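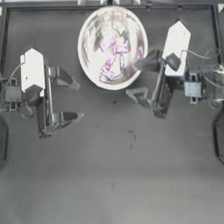 Mabli James
Miembro de la comunidad, encargada del taller de automatización en Dusthorpe

¿Controlador Plekby o Fiddale para dos pinzas pequeñas? Me falla siempre en el cuenco metálico

Hola a todos, y perdonad de antemano el tocho, que ya me conocéis. Llevo desde junio comparando dos controladores para una mesa con dos brazos enfrentados, cada uno con su pinza de dos dedos, y he llegado a un punto en el que necesito que alguien me mire las cosas con ojos frescos. Los dos controladores son el Plekby y el Fiddale. Con ambos uso los mismos brazos, la misma mesa y la misma cámara cenital, y solo cambio la caja y el cable que va a ella (bueno, y los parámetros, claro, ahí está parte del lío).

La tarea es muy sencilla de contar: coger chocolatinas pequeñas envueltas y pasarlas entre la mesa y un cuenco de metal pulido. Coger de la mesa me va bien con los dos. Coger de dentro del cuenco me va bien a ratos con el Fiddale y regular con el Plekby, y lo que no consigo saber es si la culpa la tiene el control de fuerza, la visión o yo.

Los números que tengo: 362 intentos de coger desde dentro del cuenco con el Plekby, y en los últimos 19 empecé a apuntar también la orientación de la pieza, que es lo que debería haber hecho desde el principio. Con el Fiddale llevo menos y no quiero dar una cifra que luego no sea comparable. El Plekby lee la fuerza a 1.000 Hz; el Fiddale no me deja ver la frecuencia por ningún lado, o no he encontrado el menú, que también puede ser.

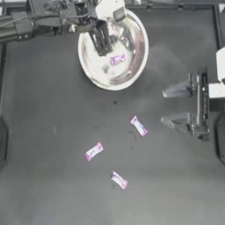

El control de fuerza es lo que más me preocupa, porque con el Plekby la pinza aprieta de golpe al notar el primer contacto y con el Fiddale cierra de una forma mucho más progresiva. Sobre la mesa esa diferencia casi no se nota: las chocolatinas quedan tumbadas cada una con su giro, se ve bien el envoltorio blanco con los extremos magenta y el programa les saca el ángulo sin problemas. Dentro del cuenco la cosa cambia, y si os fijáis, la que está allí tiene los colores más apagados por el brillo del metal, y encima el acero devuelve el reflejo oscuro de la propia pinza. Yo sospecho que la detección se queda con un ángulo malo y que luego el cierre brusco del Plekby lo remata, mientras que el Fiddale, al ir más suave, le perdona parte del error. Pero es una sospecha y nada más.

Otra duda, relacionada: ¿giráis la muñeca hasta los 90 grados para alinearos con la pieza dentro de un recipiente, o limitáis el giro? Yo lo tengo sin limitar y hay veces en que un dedo va directo a la pared.

Tengo que decidirme por una de las dos cajas para pedir la segunda unidad y me da mucha rabia elegir por una impresión. Cualquier consejo es bienvenido, también si es «Mabli, lo estás midiendo mal». Un abrazo desde Dusthorpe y gracias por llegar hasta aquí.

3 respuestas

ofori_pinzas
Respuesta aceptada

Hola, Mabli, qué alegría leerte por aquí otra vez. Voy a extenderme yo también, así que prepárate un café.

Creo que estás comparando dos cosas a la vez y por eso no te sale una respuesta clara. Cuando fallas dentro del cuenco te falla la cadena entera, y el controlador es solo el último eslabón. Antes de decidir nada separaría la visión de la pinza, y eso se puede hacer en una tarde tranquila:

1. Quita la visión de en medio. Pon una chocolatina dentro del cuenco, lleva la pinza a mano hasta una buena posición, guarda esa posición y repite el cierre desde ahí, recolocando siempre la pieza igual. Hazlo con el Plekby y luego con el Fiddale. Si los dos cierran bien, el control de fuerza queda casi libre de sospecha.

2. Iguala el cierre. El Plekby viene de fábrica con una rampa cortísima; en el modelo que tengo yo está en la página de fuerza, con el nombre de «tiempo de subida». Súbelo poco a poco hasta que el movimiento se parezca al del otro. Que lea a 1.000 Hz está muy bien, pero si la rampa es un escalón te va a dar el golpe igual.

3. Mira el cuenco sin nada dentro. Deja las pinzas apartadas, guarda unas cuantas capturas y pásale el detector tal cual. Cualquier pieza que «encuentre» ahí es falsa, y ya sabes por dónde empezar. Te pego una captura tuya del otro hilo, que viene al pelo: el cuenco está vacío y aun así hay manchas magenta y moradas en mitad del fondo, del mismo tono que los extremos de tus envoltorios. Un detector que se apoye en el color lo va a pasar mal con eso.
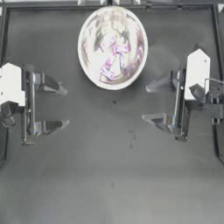 4. Repite el paso anterior con un cuenco mate del mismo tamaño, o forra el tuyo por dentro con papel gris. Si los falsos positivos se van, ya tienes culpable y no es ninguna de las dos cajas.

5. Limita el giro de la muñeca dentro del recipiente. Yo no paso de la mitad de lo que usas tú. Si el ángulo que pide la visión se sale de ahí, cojo la pieza torcida y la enderezo fuera, con la otra pinza. Con dos brazos enfrentados te lo puedes permitir, y vas a tener muchos menos roces con la pared.

6. Vuelve a medir apuntando la orientación desde el primer intento. Los 19 que ya tienes anotados guárdalos aparte, que sirven para comprobar, y no los mezcles con los demás.

En cuanto a cuál comprar: yo tengo el Plekby y estoy contento, sobre todo porque puedo ver lo que hace por dentro. El Fiddale lo usé unas semanas y cierra precioso de serie, eso hay que reconocérselo, pero cuando algo iba mal no tenía de dónde tirar. Si te gusta toquetear, Plekby. Si lo va a usar más gente del taller y quieres que funcione sin mirar menús, Fiddale. Y si al hacer el paso 1 ves que uno de los dos falla claramente con la posición fija, olvídate de lo que acabo de decir y quédate con el otro.

¡Cuéntanos cómo va!

cable_suelto

Yo compraría el Fiddale y listo. El Plekby me dio guerra con el conector y acabé devolviéndolo. De lo del cuenco no sé, pon uno de plástico.

nuria_banco2

Muy de acuerdo con la respuesta larga, solo añado una cosita por si ayuda. Además del cuenco miraría la luz. Con un difusor grande encima de la mesa los brillos no desaparecen, pero se vuelven más parejos y la cámara deja de volverse loca con la exposición. Y fija la exposición a mano, por favor, que en automático te va cambiando según dónde esté la pinza y luego comparas capturas que no se parecen en nada. A mí me pasó con una bandeja de acero y perdí una semana entera echándole la culpa al brazo (pobrecito).

Lo de poner un cuenco de plástico vale si el trabajo final te lo permite. Si al final va a ser de metal, mejor pelearse ahora.

Comentario de Mabli James

¡Mil gracias a los tres! He podido hacer el paso 1 esta mañana y, con la posición fija, el Plekby y el Fiddale cierran bien los dos, así que me voy de cabeza a la visión. He pasado también el detector por las capturas del cuenco vacío y me marca piezas en las manchas moradas, tal como decía ofori_pinzas. Me falta el papel gris y lo del tiempo de subida, que en mi versión está en otra página y he tardado un buen rato en dar con él. Lo de fijar la exposición lo tenía en automático, sí, no me riñáis. La compra de la segunda unidad la dejo parada hasta repetir las medidas.

Comentario de ofori_pinzas

Estupendo. Cuando tengas lo del papel gris, abre otro hilo y lo enlazas desde este, que aquí ya cuesta encontrar las cosas.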